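## 3. Setting up the bottle bucket

If you've done section 2 you'll have a clear bit of bench and a rinsing spot, so now we get to the fun part (my idea of fun, anyway). I rewrote this section on Dec 31, 2018, after Rocío Henríquez tried to follow the old one and ended up with bottles in three different bags and a very sticky floor. Sorry, Rocío!

**What you'll want within reach**

- one bucket, wide enough at the top to drop a bottle in without aiming
- a roll of thin plastic bags
- a tea towel you don't care about
- a wipe-down surface, light coloured if you've got the choice

I've used a Nitard bucket and a Vorker one and I couldn't tell you which is better. Go for something you can see through, even a little bit, so you can check how full it is from across the room. A rolled rim is much kinder on your hands than a sharp one, especially when you're carrying it down stairs. Mine's a 40 litre and I wouldn't go any bigger unless you've got a trolley.

**Placing the bucket**

1. Stand the bucket towards the back of the bench. I used to keep it right at the front and knocked it off with my elbow more than once.
2. Leave at least 50 cm of open bench in front of it. You'll be laying bottles down there and they do like to roll.
3. Shift it a touch to your stronger side. I'm right-handed, so mine goes right of centre. Elba Salinas has hers on the left and swears by it.
4. Give it a nudge. If it slides, fold the tea towel in half and pop it underneath.

> **Note:** A bucket on the floor works too, but you'll feel it in your back after 60 bottles. I'd stick with the bench.

**Loading it**

1. Tip out whatever's left in each bottle and give it a quick rinse. One swish is plenty for water bottles; soft drink and milk coffee need a proper go.
2. Lay the bottles on their sides, all facing the same way. It looks fussy but it makes picking them up so much quicker.
3. Take each one by the neck and lower it into the bucket base first. Dropping them from a height is satisfying, I know, and they bounce straight back out.
4. Fill around the edge first, then the middle. You'll fit more in than you'd think.
5. Stop when the necks start poking well above the rim and empty the lot into your big sack.

> **Caution:** Never push down on a full bucket with your hand to squash it all in. Florencia Pereyra split one that way and got a nasty scratch across her palm. If it's full, it's full.

**Bags and other soft stuff**

Thin bags don't belong in with the bottles. They wrap themselves around everything and then you're picking shreds off caps for ten minutes (ask me how I know). Keep them to one side of the bench and deal with them last:

1. Check whether there's anything inside before you scrunch a bag up. Food scraps hide in the bottom corners.
2. If it's got something in it, empty it first and then decide where the bag goes.
3. Knot the clean ones together and put them in the Farías tub, the one from section 1.

> **Note:** A see-through bag is still easy to misjudge when it's wrinkled. Feel the bottom of it as well as looking.

**Caps, labels and little bottles**
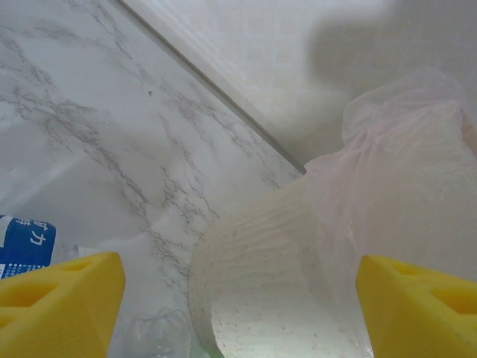
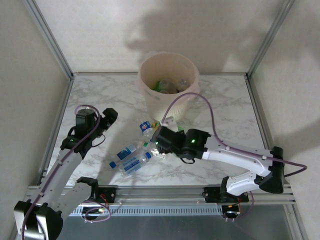
Caps are what I get asked about most, and the answer depends on where your bottles end up. Our depot takes them with the caps on, so I screw everything back up tight after rinsing and don't think about it again. The two clear bottles lying side by side in the second photo both have their blue caps on, and that's how I'd want them before they go in the bucket. Labels can stay put too, whatever the colour. For the small fellows, like the one with the white cap just above that pair, I like to save them up and drop them in the gaps between the big ones.

If your depot wants the caps separate, keep a jar next to the bucket and do them as you go. Cristóbal Retamal uses an old Herkex coffee jar with the lid off. Check the rules again in March when the new sheet comes out, then go on to section 4 for tying and labelling the sacks.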